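Notebook, bimanual bench, Sunday, late

Budget sheet has to be with Razia tomorrow, so I'm writing down where my head is while I still remember why I moved things between columns. Seung-woo, Ha-rang, if you read this before I've cleaned it up, scribble on it, please!

Short version of where we stand. The two arms stay. There's no money for a third, and I've stopped bringing it up. What we're really shopping for is everything at the far end of the arms and everything underneath the work: fingers, cables and cable guides, something to hold the workpiece still, a proper work surface, spares. All the boring stuff that never makes it into the first proposal and then eats the year.

I went back through the old request from September and it's funny how wrong we were. We had a big line for compute and one small line called "misc mechanical." Compute has been fine. Misc mechanical was gone before we'd finished the first assembly task, and since then we've been borrowing from Seon-mi's line, and she has been very nice about it but has started sending me her spreadsheet without any message attached. I get the hint. 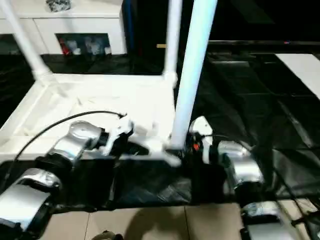 Fixturing first, then, as it's the line I expect to get the most questions on. Today was the white tube frame again, and the whole thing just sits on the black cloth with nothing holding it down except the grippers themselves. Look at the left one, fingers right up against the near edge of the frame, while the right one is over by the bottom of the upright. So one of our two expensive arms is doing the job of a clamp. I've been saying this for a while and I think it's the best argument we have: every minute an arm spends as a clamp is a minute we paid arm prices for. A low fixture plate with adjustable stops would give us that arm back for at least half the steps. Dong-geon disagrees a bit. He says bracing with one hand is what people do, it's part of the task, and if we clamp everything we'll end up with a system that only works on our bench. Fair! I don't want to clamp everything. I want to be able to choose, and at the moment we can't.

Quotes so far. Stunon does a plate with slots and a box of stops, and they'll cut it to our size. Their price is 500 for the plate, stops included, shipping not. Kadrić does a modular one, 200 per tile, and we'd want at least six tiles to cover the area both arms can reach, so that gets silly fast, although you could start with two and see. I like being able to start with two. Razia will not like it, she prefers one invoice and no follow-up, and I can't say I blame her after last year.

My vote is Stunon for the plate. If Ha-rang's reach map says we need an odd shape, then Kadrić, two tiles, and we shuffle them around by hand like cavemen.

Second, the surface. The cloth was meant to be temporary. I like the black, it makes the white parts easy to pick out, and I'd like to keep the color whatever we buy. But it creases, and the creases travel. You smooth it before a run and by the third attempt there's a fold in a new place and the part is sitting on it at a slight tilt. Seung-woo thinks a stiff mat with a rubber back would do it and cost next to nothing. I've put it down under consumables so it doesn't need its own approval, and I'd like two so one can be cleaned while the other is in use. I'd also like the seam to run away from us instead of across, but that's a matter of turning it around, no budget needed.

Third, cables, my favorite topic as everyone knows. At the moment they loop wherever they feel like looping. I've had Wisirer's catalog open all afternoon and their clip-on guides look decent, split rings that go around the segment and let the cable slide. The sales person wanted to sell me the full dress pack, with the sleeve and the spring return and so on, and it costs more than the fixture plate does. No thank you. Ring guides, a bag of hook-and-loop ties, and one spare cable per arm. The spare cables I will fight for. If a cable goes we're down until a new one arrives, and the lead time on those is the worst on the whole list.

(Note to self: check connector type before ordering. Last time I ordered from memory and we own a very nice cable that fits nothing.)

Fourth, fingers. Ha-rang wants softer pads for the tube work. Round, smooth, slippery plastic and flat fingers are a bad match, and you can squeeze harder or you can have a better pad, and squeezing harder is how we wear out the mechanism. Nekell sells a V-groove insert that's supposed to suit round stock. I asked for samples, and they said yes, and then they asked how many hundred we'd be buying. I said let's start with four. There was a pause on the phone. Samples are coming anyway, I think. I've left a placeholder in the sheet and marked it yellow so I don't forget it's made up.

We could print our own, too. Dong-geon has a design with a groove and a bit of texture. My worry is always the same with printed fingers: they're cheap, and the hours aren't. If I cost his time fairly, the printed set comes out above the bought one by the second revision. But he'd like to do it, and we learn something, so I wrote in a spool of the flexible filament and left it at that.

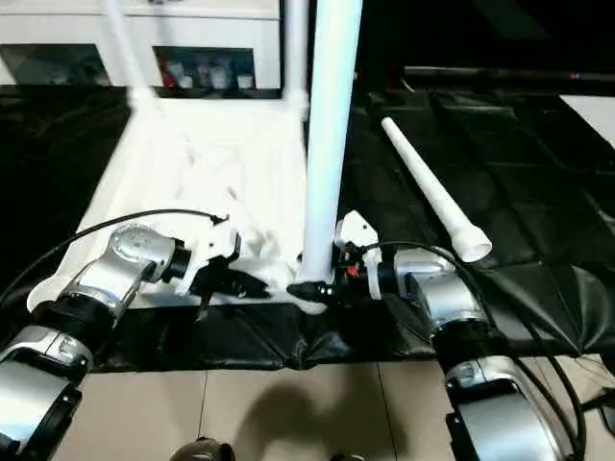

Then there's spare parts for the task itself, which I forgot completely in September. If we're going to keep assembling and taking apart the same tube frame, the sockets and fittings wear, and the fit changes, and you end up comparing results from a tight joint with results from a sloppy one. I want a second full set of tubes and fittings put away in a box and not touched, as a reference, and a third set to use up. Seon-mi suggested buying from the same batch if we can. Good idea, I'd never have thought of it. It's the cheapest thing on the page and maybe the one that'll save us the most arguing.

Also, and this is a small one, I'd like a couple of extra pieces with the wide socket ends. Those are the ones where alignment gets hard, and we should be able to practice a socket joint over and over without building the rest.

Storage. The shelf is doing too many jobs. I'd like closed bins with labels, one per task, so setup in the morning is "grab the bin" and not a treasure hunt. Seung-woo says he has bins. He has said this before. I've put bins in the sheet.

Where that leaves the total: with the Stunon plate, the two mats, ring guides, spare cables, Nekell placeholder, filament, tube sets and bins, I'm over the ceiling by 407. Annoyingly close. Options as I see them:

Drop one spare cable. I hate this one.

Move the mats to next quarter and live with the cloth. Possible, grumpily.

Ask Razia whether the tube sets can go under teaching materials, because the student project is going to use the same frame. That's true, by the way, Seon-mi's group has already asked. I think it's the cleanest way out, and I'd sooner ask and get a no than start cutting cables.

I also had a go at a three-year view, as requested, and I don't trust it past the first year. Fingers and pads I can estimate, they wear at a rate we more or less know. Gearbox service I can't, because the maker's schedule is in running hours and we haven't been logging running hours. We should start! Ha-rang, could the start-up script write a line to a file each time the arms power on and off? It doesn't have to be pretty. If we'd had that for the past year I could have written a real number instead of a row that says "service, tbd."

One more thing on planning. Dong-geon asked over lunch whether we should hold everything back and put it toward newer grippers with force sensing in the fingers. I've gone back and forth on it. They'd be lovely. They'd also take the entire budget, and we'd be putting lovely grippers to work on a wrinkled cloth with no fixture and no spare cables. I'd like to get the bench sorted first and write the grippers up as a separate request, with data from the fixtured setup to back it up. He mostly agreed. He's going to get a quote anyway, so we have it.

To do before I send:

Reach map from Ha-rang, so I know what plate size to give Stunon.
Connector type, both arms. Look at it, don't guess.
Shipping on the plate.
Ask Razia about teaching materials, in person and before ten, when she's in a better mood.
Ask Seung-woo to bring in the bins, if there are bins.
Take the yellow off the Nekell line once they reply.

Saved the sheet as draft two. Draft one had the mats in twice.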